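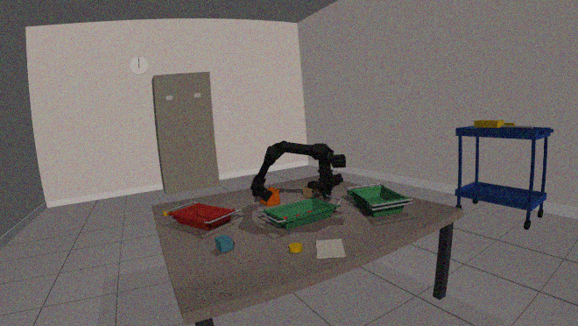
4. Getting the sorting demo ready for visitors

I've run this demo at the Metdale open day twice now, and in April I learned the hard way that most of the work happens before anyone walks in. So give yourself a good half hour, put the coffee somewhere far away from the keyboard, and work through the steps in order.

4.1 Before the doors open

1. Start Flomer and load the scene called Nudatura. It takes a minute or so the first time. Don't click around while it loads - I did, and had to start over.

2. Check the layout on the big screen. You want three trays on the table, one red and two green, plus the arm behind them and the small blocks and other pieces lying around. If a tray is missing, reload the scene.

3. Set the arm speed to 15. The program will happily let you go up to 100, but people can't follow what the gripper is doing and they lose interest fast.

4. Press Home and wait for the arm to stop. Then run one full pick and place by yourself, start to finish.

Note: The trays don't have to sit perfectly straight. I used to fuss over this every time! The planner reads their position when you press Start, so a slight tilt is fine.

4.2 With visitors in the room

5. Let somebody pick the piece and the tray. Click the piece first, then the tray, then Start. Kids love this part, and so do their parents (who will ask for a turn, trust me).

6. While the arm moves, switch to the side view so folks in the back can see the gripper come down.

7. After 18 picks, press Reset Scene. Everything goes back to where it began and you're ready for the next group.

Caution: Never press Reset Scene while the arm is moving. The program freezes and you'll be standing there making small talk while it restarts.

Caution: If you're also showing the real arm in the Kopecký room, disconnect it from Flomer before you begin. Moves you make in the scene get sent to any arm that's connected, and there may be people standing next to it.

4.3 If a piece gets dropped

8. Press Stop, then Home, and choose the same piece again. It usually works on try number 2. If the piece has rolled off the table, go straight to Reset Scene.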